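# About Us

Vusteo is a small firm that thinks harder than is probably healthy about containers -- jars, bottles, whatever you drank your lunch out of -- and what becomes of them once the table needs clearing.

Sarahí Ibarra started the company in a rented unit behind a tile shop, with 300 empties from her neighbors and one good broom. We are 4 people now. The broom has been replaced twice. 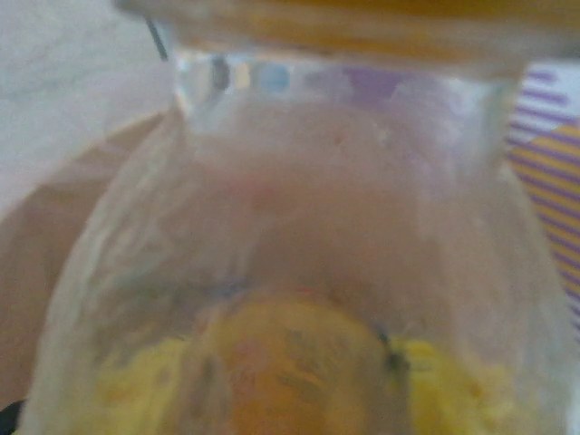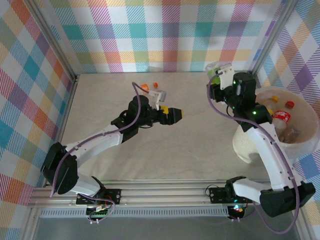
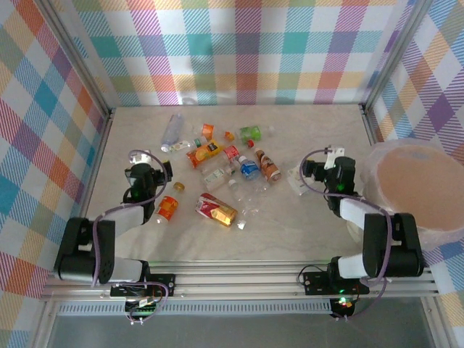
Our clients are mostly canteens and small bottlers. Dallum was the first to call, and Mohmand called to ask what Dallum had called about. They send us their sorting headaches and we send back a plan, usually shorter than the one they were hoping to pay for. The longest ran to 40 pages, and Sarahí still brings it up.

Eketti, our newsletter, goes out in October and whenever else somebody finishes writing it. It has 300 subscribers, several of whom we are not related to.

Visitors are welcome in the mornings. Please rinse your bottle before you hand it over.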